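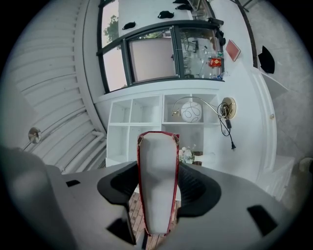

Would it be worth starting every demo from a different spot on the floor, even if that slows us down? The question came back from training this morning with the notes on the last batch. Their point was that the policy does fine from the usual start and then drifts when it begins a step to the side.

Notebook > Pikach > Household set > June

9:40 a.m. Tried it. Changed the start position after each demo and kept the hand-held gripper low on the approach. Slower, but less than I expected once I stopped going back to check the last start mark. Target for the Pikach set is 890 demos, and we had almost 400 before today.

Left the cubbies as they were. The lamp stays too. Moving things in the room goes on the list for the next set, because if the starts and the room change together we won't know which one helped.

Tracking dropped twice on fast turns. Both takes are marked bad in Nepia, with the reason typed in. Please don't delete bad takes — training wants them kept apart, and I had already thrown away a few last week before I read that.
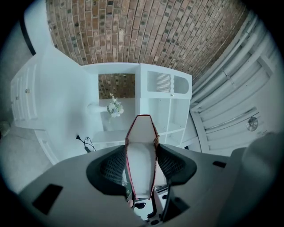 Horkari Data Collection, Home Tasks Team

1:15 p.m. Second block. Went through the morning takes first and the starts are still bunched toward the middle. Made a list of 8 start spots and worked down it in order, which fixed that.

Open items:
- Ask training if a pause before closing the gripper hurts. I do it without thinking.
- Sync clocks on both recorders before the first take.
- Zisley mount: the screws loosen after a couple of hours. Check them at lunch.
- Upload started at 4:30 p.m., check the count against the sheet tomorrow.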